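Rumau and Erex talks: real thaw or show?

harbourlight
So Rumau has offered to host the border talks with Erex, and half the papers are calling it a breakthrough. I'm not convinced! They closed the crossing in August and now want to play peacemaker?

tetley_34
Bit harsh. Somebody has to go first, and Hortensia Godoy has been pushing for this for 17 months. I'd give her some credit.

harbourlight
Credit for what though? Pliradton wasn't even asked, and they share the river.

mossback
Pliradton always says it wasn't asked (then sulks and signs anyway). I'm with tetley. My worry is the fishing rights, which is where it fell apart last time. 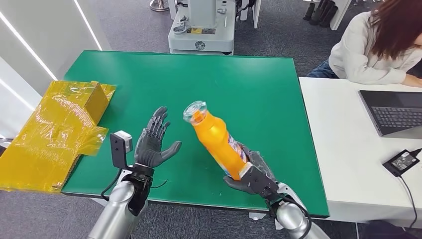 Split topic: who pays for the new crossing?

tetley_34
Moved this down here. I read 279 million, split evenly. Fair enough, I thought.

harbourlight
Evenly?! Erex gets most of the lorries. I'd want them paying a lot more than half.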